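Review: Prestach stainless steel pot with lid, after two winters
Jul 28, 2019

I bought this pot in December, the year when I moved to Drondcombe and had almost nothing in my kitchen.
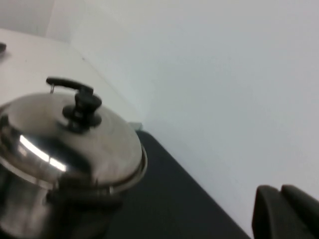 My old pot was aluminum and very thin, so the beans were always burning in the middle. I cook beans many times in a month, and also ugali and a big soup for the freezer, so for me the bottom of a pot is more important than how it looks.

The Prestach is heavy. When it is full I need both hands and I walk slowly with it. But the heat goes evenly, and I can leave onions on low heat while I cut the rest of the vegetables. Rice does stick if I forget it. I put in warm water, wait an hour, and it comes off with a normal sponge. Please do not use steel wool, I did it in the first week and the scratches are still there.

On my gas stove it takes 7 minutes to boil water for pasta for two people. My neighbor Naomi Shemweta has the smaller one on an electric plate and she says hers is slower, but she is happy with it.

Now the bad things. The handles on the sides become very hot, and the booklet does not say it clearly. The inside got some white spots from our water – a little vinegar removes them, but they come back. Also the shop, Driltetti, sent me the wrong size at first. I wrote to them and a man named Samuele Fontana answered the same day, and I did not pay for the return.

The price was over 2000 shillings more than the other pots in the shop. I thought about it for a long time. Today I would pay it again, but if you cook only for yourself, I think the small size is enough.

I give it four stars from five. The missing star is for the side handles.

Mwangi Ogola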